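WORK, TECHNOLOGY AND THE SHOP FLOOR
Handout 6: The arm on the next bench
Lakshmi Krishnan
Revised 21/09/2020

Bring this to the tutorial with your own notes on it. Last year several people brought it with coffee on it, which I accepted as engagement.

1. Where we got to

Last time we did the grand version of automation, the one with percentages of jobs and a graph that goes up or down depending on who paid for it. This week is the small version. We look at one workshop, Tendbridge, which makes and repairs wooden-framed trays and boards, and which has been moving some of its handling work to robot arms. The site employs 39 people. Before the arms arrived, management told them that nothing much would change, a sentence you should learn to hear the way sailors hear a creak.

2. Tasks, jobs and the bits in between

Recall the distinction. A job is what you're hired for. A task is one of the things you do in it. A robot takes tasks, and the argument starts over what is left in the job afterwards.

On paper, frame handling at Tendbridge was a single task: "pick up frame, present frame, put down frame." Kilian Berchtold, who drew up the task list for the project, got it onto one line and was pleased with it. Then he spent an afternoon with Oduor Mwaipopo, who had been doing the one line for years, and came away with 24 steps. Most of them concerned wood. Wood has an old glue side and a clean side. It chips. You hold it where it'll take being held, and you know where that is from having got it wrong on an earlier piece.

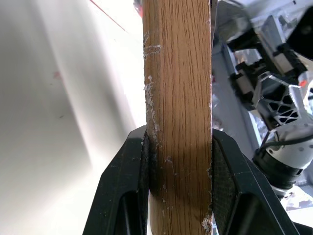
Oduor's word for this knowledge was "nothing", as in "there's nothing to it, you just feel it." Students of work should be alert to this word. When an experienced person says there's nothing to it, the project budget is about to double.

Key terms for this section: tacit knowledge; task decomposition; residual work (whatever the machine leaves behind, usually handed to whoever is standing nearest).

3. Who minds the machine?

The business case, prepared by a consultancy called Prillelach, forecast 413 hours saved in the first year. I have no quarrel with the arithmetic. The hours did come off frame handling. They then turned up in other places under other names: setting out, clearing up, checking, restarting, and a category on the timesheet called "misc. robot", which by November was the largest category on the timesheet.

Imani Chege, who had been a bench hand, became a cell operator. Her account of the change is worth quoting in full, and it's short:

"Before, I did the work and got tired. Now I watch the work and get tired."

Note three things. Her lifting went down, and she was glad of it, because her shoulder had been bad. Her pay grade didn't move, as the new role was judged to involve "monitoring only". And she was now the person blamed for stoppages, having previously been the person who caused none. Whether her work has been deskilled, reskilled or just renamed is the question for your short paper, and I'd rather read a decent case for one of them than a paragraph saying it's complex.

4. Small parts, big feelings

The handling of small loose parts went differently. People at Tendbridge had never liked it. It was fiddly, hard on the eyes, and traditionally given to whoever was new. You'd expect them to wave it goodbye with a hanky.

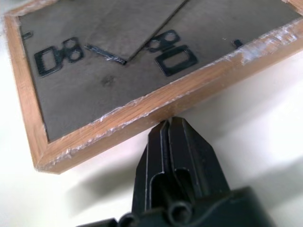

They didn't, quite. Callum Mapplebeck, the shop steward, pointed out that the fiddly bench was also where new starters learned the parts, sat beside someone older and found out which supervisor to avoid. Take that away and the newcomer arrives straight at a screen. The firm has since written an induction module to replace it. It has 3,894 words and, so far as I can tell, doesn't mention the supervisors at all.

Callum wasn't against the arms. His members asked for a say in the pace, a name on the roster for "misc. robot" and a grade to go with it. They got the first two. The third is under review, where it has plenty of company.

5. Reading

Required: the Manthorpe chapter in the course reader, up to the section on bargaining. The photocopy is crooked after that and I'm having it redone.

Optional: Thomas on apprenticeship. Old, grumpy, and right more often than is comfortable for me.

6. For the tutorial

Pick a job you've held, however briefly. Write out one task from it in a single line, as Kilian did, and then write it out again properly. Bring both versions. If you've never had a job, interview someone who has, and offer to make the tea.

Short papers go in the box outside my office. The box is to be replaced by an online system next term, and I've been told that nothing much will change.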